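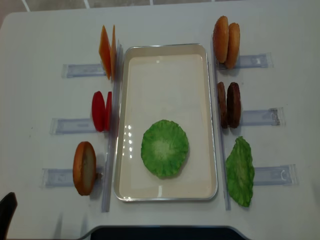 Lunch, filed upright. Lettuce in first.

November 1, 2018

Venkatesh Salian believes a burger is a matter of organization, and I have come around to his view, mostly out of hunger. Everything gets its own clear little holder: cheese, tomato and bread down the left, buns, patties and lettuce down the right. The tray sits in the middle like a stage. I have seen offices with worse filing.

My own system, since August, has been to open the refrigerator and stand there.

We disagreed about the lettuce. I was raised to start with the bun, as I think most people were, but there was one green round lying in the tray and no bun anywhere near it. Venkatesh said it could be moved. I said so could I, to the diner on Jallau Street, where they do a cheeseburger in 30 seconds and you can taste every one of them.

The tomatoes impressed me most. I have never once got a tomato slice to stand up for itself – mine lie down on the board and weep.

Must buy mustard. Also pickles, though I dread asking where they would go.

Rent letter from Vandell came, up 56 dollars. Did not open the other envelope.

Recent entries
The soup with the lid on
Mrs. Liu returns the ladder
185 steps to the laundromat

Last updated: November 1

Contact | Copyright Sirkuvent Diaries | Back to top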